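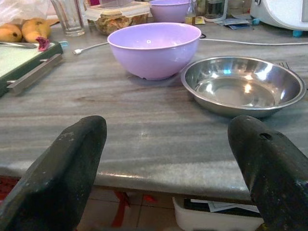
Brukberg College – Robotics Club

Table-setting team heads into spring round with two arms and one kitchen

The club's manipulation team has moved its practice for the Trukorow Student Challenge out of the workshop and into a kitchen. The 13 students on the team are preparing a two-armed robot for the household category, where the task this year is to lay out tableware on a counter the robot has not been set up for in advance.

The project is called Zitix. It began last fall as an elective in the mechatronics program and was taken over by the club when the course ended. Most of the students from the elective stayed on, and first-year members joined after the winter break. Credit is no longer given for the work, which is now done on weekday evenings and on Sunday.

In the household category a team gets a bowl, a fork and a spoon. The items start wherever the judges put them, and the robot has to bring them into a set arrangement, with the bowl in the middle and the cutlery beside it. A run ends after two minutes or when something falls on the floor. Other things on the counter may not be moved. Judges can add to the clutter or take from it between runs.

That last rule is why the club wanted a kitchen. In the workshop the team had practiced on a bench with a plain white top, and by January the robot was doing well there. When students put the same software to work on a gray streaked counter with fruit, food containers and a cable lying across it, most of the first evening's runs failed. The robot reached for the right area but often closed its fingers short of the rim of the bowl, and a steel bowl gave it more trouble than a plastic one.

The team now uses both kinds. The plastic bowls are light purple and easy to pick out. The stainless steel bowl is shallow with a wide rim, and reflections from the ceiling light move across the inside as the arm comes closer. Students on the vision side of the project have been working on this since February. Their current approach is to look for the rim first and ignore the inside of the bowl until the fingers are over the edge.

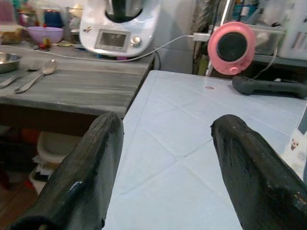

Cutlery has been the slower part. A fork lying flat on a hard surface leaves very little to hold on to, and the fingers are thick blocks that were made for larger objects. The team has tried pressing one finger down on the counter next to the handle and sliding the other toward it. This works more often with the spoon than with the fork. A second method, in which one arm holds the item still while the other grips it, takes longer but drops less. Which one goes to the competition has not been decided.

Training is done by demonstration. A student guides the arms through the whole task while the robot records what its cameras see and how its joints move. One camera looks down from the top of the robot, and there is another at the wrist of each arm, close behind the fingers. The recordings are checked the same night. Anything with a long pause or a slip in it is marked and kept in a separate folder, and the others go into the next training run.

By the end of March the folder held 261 usable demonstrations. The goal set at the start of the semester was a success rate of 80 percent with the plastic bowl and the spoon, and the team reached it in the last week of the month. With the fork and the steel bowl included, the rate is lower and varies a lot from one evening to the next. The team has not published a number for that and says it will wait until it has repeated the test with the items in new starting positions.

The arms came from the college's Rebane Hall lab, where they had been used for a course on motion planning. The club has them on loan until the end of June. The fingers show a good deal of wear, and new ones have been drawn up in the student machine shop. They will be narrower at the tip with a replaceable rubber face. If they are ready before the competition, part of the training data will have to be recorded again with the new shape, so the team has set itself a cutoff in mid-April. After that the old fingers stay on.

A smaller group inside the team looks after what it calls the recovery behavior. If the robot loses its grip on an item, it is supposed to back away, open the fingers and look again from higher up before the next try. The first version of this took so long that a single slip used up most of a run. The present version is shorter – the arm rises only as far as it has to – and the group is now testing how it behaves when an item has rolled or turned in the meantime. Spoons tend to turn.

The position of the robot at the counter has also been changed. It used to stand farther back, which gave the top camera a wider view but left the arms nearly straight when they reached for anything in the second row. It now stands close enough that both grippers can rest over the front edge of the counter between runs, and the elbows stay bent through the whole movement. 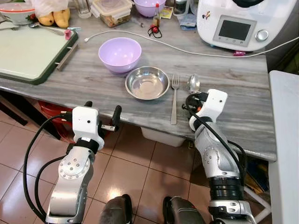
One of the first-year members said the kitchen had changed how she thought about the task. In the workshop, she said, she had treated every failed run as a mistake in the code, and now she looks at the counter first, at the light and at what is standing next to the bowl. She added that she would still like to see the fork dropped from the rules.

The fork stays in, however, and the organizers have told teams to expect more than one size of it. The Brukberg team plans to borrow different cutlery from the college dining hall for the rest of the month.

The regional round of the Trukorow challenge takes place in May. Teams are allowed one setup session on the morning of the event, followed by scored runs in the afternoon. Before that, the club will hold an open practice in the entrance area of Rebane Hall, starting at 5 p.m., with a counter brought in for the purpose. Students from all programs can attend. The date will be posted on the club's page and on the board outside the workshop.

New members for the fall semester can sign up at the same event. Programming experience is useful but not required, and the club is looking in particular for students who want to work on gripper design.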